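Search this blog Search Go

The thirty-day countertop

I have been reading kitchen renovation forums since May, which is a bad way to spend evenings, and I have come to doubt almost everything I was told about stone. Our kitchen has the original tile counters. The grout is the color of weak tea and one corner has been chipped since before we moved in. We have some money set aside, so naturally everybody has advice.

The first showroom I went to was Intarasuk, out past the highway exit. The salesman quoted $3,777 for marble, installed, and then told me in the same breath that the sealer would last 10 years. I asked to see that in writing. He went to look for a brochure and came back with a different brochure, one with a nice picture of a bowl of lemons in it. Nothing in it mentioned years at all.

Lemons, of all things. Marble is mostly calcite, and acid eats calcite. A sealer slows down stains by keeping liquid out of the pores. It does very little about etching, which happens to the surface of the stone itself. You can seal the thing every weekend and a splash of vinegar will still leave a dull spot. I got this from three separate sources before I believed it, and I still hear people in stores use the two words as if they mean the same thing.

The second place, Plilska, wanted $1,802 for a quartz top in the same size. That sounded great until I read the estimate. It left out the sink cutout, the removal of the old tile and something called "edge treatment," priced by the foot, with no footage given. I asked for a full number. I am still waiting for it. 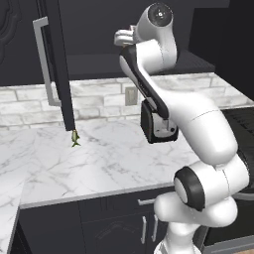
Nadhirah Wattimena wrote in after my last post to say that I was making too much of the etching. Her marble is full of rings and dull patches by now, she says, and after the first winter she quit seeing them. In her view people who worry about this should buy a sample, leave half a tomato on it overnight, and decide in the morning whether they can live with the result.

I like the tomato idea and I did it, with a scrap piece Intarasuk let me take home. By breakfast there was a mark you could feel with a fingernail. Could I live with that? Maybe. I notice, though, that "you stop seeing it" is what people say about most things they paid too much for. It's also what I say about my tile.

Then there is the resale argument, which I trust least of all. Every article claims a new counter "adds value." Very few say how much, and the ones that do tend to be written by somebody who sells counters. I looked for a comparison of similar houses with old and new kitchens and found nothing I'd bet $200 on. A buyer may well rip out whatever we put in.

So for now I have ordered a tub of grout cleaner and a small bag of grout in off-white. If the corner can be patched, I'll patch it. Plilska has until the end of the month to send me a real estimate, and if it comes I'll post the whole thing, line by line, edge treatment included.

Contact | Copyright Litbridge Notes, all rights reserved | Back to top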